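I started making the Zekham passport wallet after a six hour wait at a land border, where I had three passports, a stack of visa papers and a residence card all sliding about in a carrier bag. Never again, I thought! It's taken me a few goes to get it right, but I'm really pleased with this one.

It holds up to six passports (we're a mixed-nationality family, so I needed every slot), and there's a long pocket at the back for visa letters folded once. The Grallholm is the same thing with a wrist strap - handy if you're forever being sent from one counter to another.

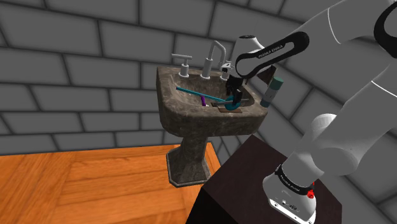 The slots are cut a bit wide so passports in covers still go in, and the pen loop takes a fat biro as well as a thin one. Colours are navy, moss and a sort of brick red. I carry the moss.

The Zekham is £30 and the Grallholm is £54, with postage included either way. You've got 60 days to send it back if you don't get on with it - just keep it clean, please. I'm hoping to have the smaller Moodley, for two passports, ready by September.

Contact | © Vultia Travel Goods | Back to top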